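# Renting a Pair of Hands

Most small factories that put things together by hand have looked at robots at least once and walked away. The arms are easy enough to find. The trouble is the work around them. Somebody has to design the fixtures, write the motions, tune the grip and come back when a part changes shape. For a shop that runs short batches, that cost rarely pays off.

Hornia wants to sell to those shops. Its service, called Trurnura, rents out a two-armed robot with humanlike hands, along with the training needed to get it through a job. The customer sends parts and a drawing of the finished assembly. Hornia works on the task at its own site first, then ships the robot with the task loaded. The monthly fee covers the robot, the hands and a set number of task changes.

I spent an afternoon in April at the Hornia workshop, where new tasks are tried out on a practice board before any customer parts come near the robot. The board is a flat white base with white plates on it and a set of blue parts. The aim is simple to say: get each part to the place where it belongs.
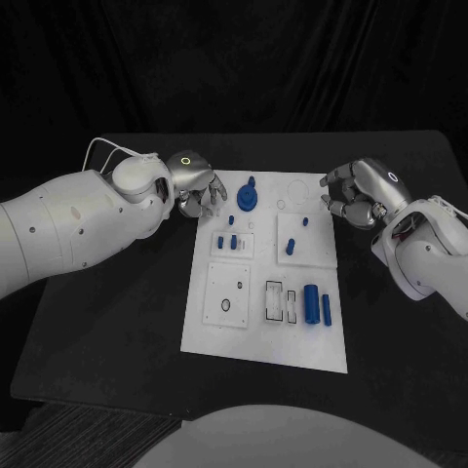 *The practice board, with a silver hand over each far corner. Blue pegs, a gear-shaped part and two cylinders make up part of the set.*

Peg work looks like child's play, and that is the reason it gets used. A person can do it without thinking, so it is easy to tell when a machine is having trouble. It also covers a lot of what goes wrong in real assembly. A round peg can go in at any turn, but it will jam if it tilts. A part with a flat side has to be turned the right way first. A thick cylinder needs a wide grip, and a thin one can roll out of it.

Trurnura handles these cases with one pair of hands and no tool changes. That is the main selling point, and it is a fair one. A standard two-finger gripper is faster and stronger on a single part, but it often needs new fingers when the part changes. Shops that make the same thing all year should probably stick with the gripper. Shops that change over every few days are the ones who should keep reading.

## What comes with it

The basic package has the two arms on a torso, both hands, a control cabinet, a tablet and a practice board with its parts. The table is up to the customer. Hornia asks for a dark, dull top and a plain background, as shiny surfaces and clutter behind the work can throw off the vision system. A cheap black curtain does the job.

The hands are made by Brastex, which also sells them on their own. They have jointed metal fingers and a small ring light on the back that shows status. The fingertips are wear items. Hornia includes one spare set, and swapping them takes 30 minutes with a hex key.

Small parts are the hard test. The fingers have to close on a peg without tipping it, carry it over and bring it down straight, all while leaving enough of it showing at the bottom to go into a hole.
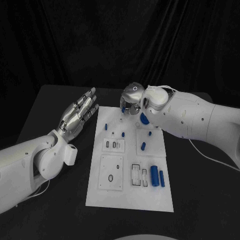
Speed is the weak point. Hornia gives no single cycle time and says it depends on the task, which is true but not much help to a buyer. During my visit the robot worked at a careful pace, well below what a trained person could do. A buyer who needs a part every few seconds won't get it here. For kitting, light assembly and loading trays overnight, the pace may matter less than the fact that it keeps going.

The use of two arms is better thought out. The robot can treat them as separate workers, each with its own side of the board, or have one hand steady a piece while the other works on it. The tablet lets the operator choose between these modes or leave it to the software. I would leave it to the software for the first month. The manual setting has too many menus, and the names on them could be clearer.

Reach takes some planning as well. The forearms are bulky compared with the hands, and parts placed too close together near the middle can force one arm to wait for the other. Hornia's setup guide has a page of suggested layouts, and it is the most useful page in the book.
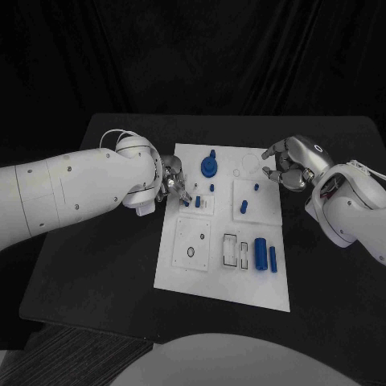 ## Teaching it a job

New tasks are taught by showing. An operator guides the arms through the job many times, with the parts in slightly different spots each time, and the system learns from those runs. Hornia told me a simple pick-and-place job takes 400 runs to reach a level they are happy to ship. The practice board took far more. The log on the workshop screen stood at 3712 runs when I looked, counting every layout and every part.

Customers can do this themselves or pay Hornia to do it. The first two tasks are included in the setup fee, and after that each new one is quoted. My advice is to have Hornia teach the first, send an operator to watch, and do the second in house with their help. The skill is not hard to pick up, but it is tiring, and people get sloppy toward the end of a shift. Sloppy runs go into the training with the good ones unless someone throws them out.

The software has a tool for that. It plays each run back at double speed and lets the operator mark it keep or drop — a dull job, but worth doing. The version I saw had no way to undo a drop. Hornia says that will change in the next update.
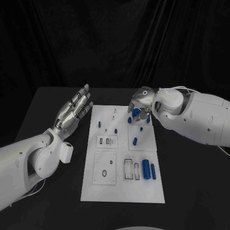 ## How it compares

The closest rival is the bench unit from Nigam, which has two arms and simple grippers. It costs less per month and moves faster. It also expects parts to arrive in known positions, so the savings can go straight into trays and feeders. With Trurnura the parts can be set out more loosely, and a new job needs training time in place of new metal.

Service is by remote support on weekdays, with a visit if that fails. Night cover costs extra. I think it should be part of the package, given that running overnight is one of the main reasons to rent the thing.

The shortest contract is six months, and setup is charged up front. Anyone interested should ask for a trial with their own parts before signing. Hornia will run one at the workshop for a flat fee and take it off the first bill if the customer goes ahead. Bring the worst parts in the bin, including the ones the crew complains about.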